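# Dremdale Gives the Bus Its Lane Back
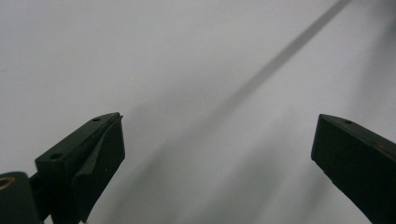 *Page last changed in August*

Groen Street carries 3,000 riders each workday, and until this spring their buses sat in the same line as everyone else's cars. Riet Baert drove route 2 through it for most of her career. "You could finish a sandwich between the bridge and the library," she says.

The city has now painted a bus lane along the full street and moved 426 parking spaces to side streets and the Vandine garage. Bikes may use the lane too – a point that drivers and cyclists both argued over until the final council vote.

Shop owners are split. The manager of Furico, a shoe store near the bridge, says morning sales are down and late afternoon sales are up. Two doors along, the bakery has asked for a longer loading window, and the city has agreed to 10 a.m.

Baert, now retired, rides as a passenger. She would like to see the lane continue past the hospital, where the street narrows and the buses still wait.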